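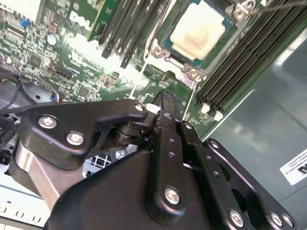

Fingertip over the board, heatsink off, old paste still on the processor.

Workshop > Robot arm > Gripper build, part 4

25/10/2018

I spent most of the evening on the gripper again. The linkages have been redone since June, when the left finger had so much play that it would close on a chip and then let one corner sag. The new plates are stiffer and I went up a size on the pivot screws. Total cost for the changes was 14 dollars, mostly hardware.

The test is the same one Lenni Lahtinen suggested when we started: take a processor out of a board and put it back. He picked it as a hard job and he was right. The grip has to be firm enough to hold the edges and the approach has to be nearly straight down, and there are memory slots close by on both sides for the fingers to bump into.

I drive the arm by hand for now – no planning software, just the wrist camera and the jog controls on the laptop. The camera view takes getting used to. The gripper fills the bottom half of the picture, so you learn to judge height from how the fingertips line up with the slots.

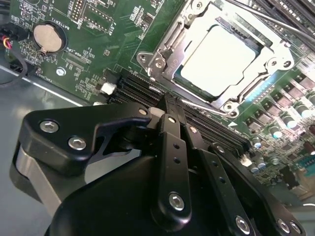
The slot latches are the other thing I want it to do. They need a push outward near the end, and the tip of the finger is a bit wide for that. I may file it down or print a narrower one. Lenni would rather have swappable tips, with 3 screws each, and he has already drawn them.

Closing speed is set to the slowest step that doesn't stall the motor. Any faster and I don't trust myself to stop in time over the pins.
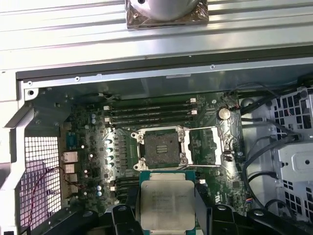
Processor between the fingers, socket open and empty behind it.

Next job is rerouting the motor cable, which rubs on the housing when the wrist turns past 135 degrees.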